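Oliwia Pawlak keeps a printed fault log next to the arm at Lumen's test room in Brendville. The entry she gets asked about most is a short one: "Grip released, no command."

It happened in September 2023, during a long set of pick-and-place runs with household items. The arm had done 92 picks without a stop. Then the fingers opened in mid-move and a full bottle went past the edge of the table and landed near her foot.

"It didn't hit anyone," Pawlak says. "But I was standing closer than I should have been, and the arm kept going. It finished the whole move as if it still had the bottle. That was the part I didn't like."

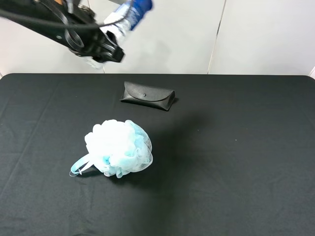 She first blamed the gripper and swapped the finger pads. The fault came back 7 runs later. The cause was the cable - it had been tied too tight at the wrist, and at one particular angle the gripper lost power for a moment.

"We had 2 people looking at software for a whole afternoon," she says. "I found it by bending the cable with my hand and watching the light on the controller blink."

Soft things gave her a different sort of trouble. Mesh and cloth squash down, so the finger position says very little about whether the grip is any good.
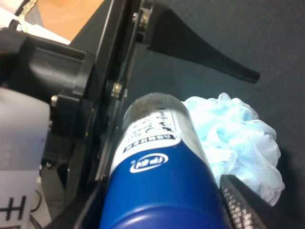
"A bottle is easy to hold and bad to drop," Pawlak says. "With a sponge it's the other way around."

The cable now has a longer loop, and the arm stops if grip current falls to zero during a move. Kariuki, the supplier, sent a new connector in November. Pawlak wants 1,000 clean runs before she takes the tape line off the floor. She still makes visitors stand behind it.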